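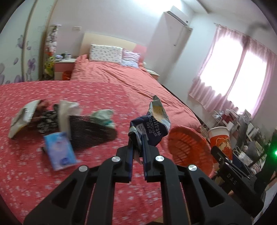
The meeting opened at 7.15pm in the back room of the Cistusthorpe reading room, with eleven households represented and two apologies. The first business was the holiday lets in Peltside, and in particular what guests leave behind in the bedrooms. The owner of the end cottage said she had given up on white bed linen and gone over to patterned covers, coral red with small white flowers being the sort of thing she meant, as they stand up better to people eating in bed. A packet of sea salt soda crackers was mentioned as the usual culprit, the torn foil kind that sheds crumbs as soon as it is squeezed. The meeting noted that crumbs bring mice, and that three lets in the row had reported mice since the autumn. It was agreed that the welcome sheet should ask guests to eat in the kitchen and to put opened packets in the lidded bin.

Minutes of the last meeting

These were read and agreed with one change. Under "Drains", the words "front gully" should read "rear gully". The chair signed the corrected copy.

Matters arising

The missing grit bin has been found behind the bus shelter and put back at the top of the hill. The lid is cracked but will last the winter.

The letter to the district council about the street lamp outside number 9 has been sent. An automatic reply came back and nothing since. The secretary will write again if there is no answer by the end of February.

The key safe at the lower gate still sticks. A member offered to bring some graphite powder.

Refuse and recycling

There was a long discussion about bins. Changeover at most of the lets is in the morning, and the collection lorry now comes through before 7am, so rubbish from departing guests sits in the lane for most of a week. Gulls had opened the bags twice since the last meeting. One owner pays a cleaner to take bags away by car but said this could not go on, as the cleaner's car smells.

Rahimi, who already do the trade waste for the pub, have quoted £675 a year for one shared bin of the large wheeled type, emptied weekly from Easter until the end of October and fortnightly outside that. The price includes the bin and a padlock. It does not include glass. The meeting asked whether the bin could stand on the hard standing beside the old dairy. The farm has no objection provided the gateway is kept clear for the tanker.

A permanent resident asked that householders who do not let should not be made to pay towards it. This was accepted. The cost will be shared between the lets by number of bedrooms, which comes to 17 bedrooms at present. The owner of the studio flat asked if a studio counted as a bedroom and was told that it did.

Agreed: to accept the quote for one year and look at it again next winter. One member voted against and asked for this to be recorded.

Parking

Complaints had been received about guests parking across the chapel steps. It was pointed out that the listing for one of the cottages still says "ample parking", and the owner said she would have this changed to "one car". White lining was suggested but the highways office has turned this down before. The meeting agreed to try 2 low wooden posts, subject to the chapel's consent.

The resident at number 4 reported that delivery vans are being sent up the footpath by their sat navs. No action was agreed.

Laundry

Celtinano has written to say that its van will stop collecting from the top of the village and will only come as far as the pub. Owners were not pleased. Bags would have to be carried or driven down the hill, and there is nowhere dry to leave them. The landlord has offered the covered porch between 10am and noon on collection mornings, for which the meeting thanked him.

There was some discussion of whether owners should be using the same laundry at all. Sheets had come back grey to one house and belonging to somebody else to another. The three houses with their own machines said they would not go back. It was left to each owner to decide. Anyone staying with the laundry is to mark bags with the house name in large letters.

Footpath and stile

The stile at the bottom of Long Field has a rotten tread. The rights of way office has been told. Until it is mended, owners are asked to mention it to guests, especially those with dogs, as the drop on the far side is deep in mud.

Funds

The balance stands at some £3000, most of which is the money put by for resurfacing the lane. It was confirmed that the bin will not be paid for out of this. The only payments since the last meeting were for room hire, stamps and a replacement bulb for the notice board.

Subscriptions are due in February. Five households have already paid.

Any other business

The noise notice for the hot tub at the mill has been put up by the tub but faces the wall. The owner will turn it round.

A spare fireguard is on offer to anyone who will collect it.

The reading room needs its chairs stacked in sixes, not eights, after evening use.

The next meeting will be in the same room at 7.15pm, on a date to be put on the notice board. The meeting closed at 8.50pm.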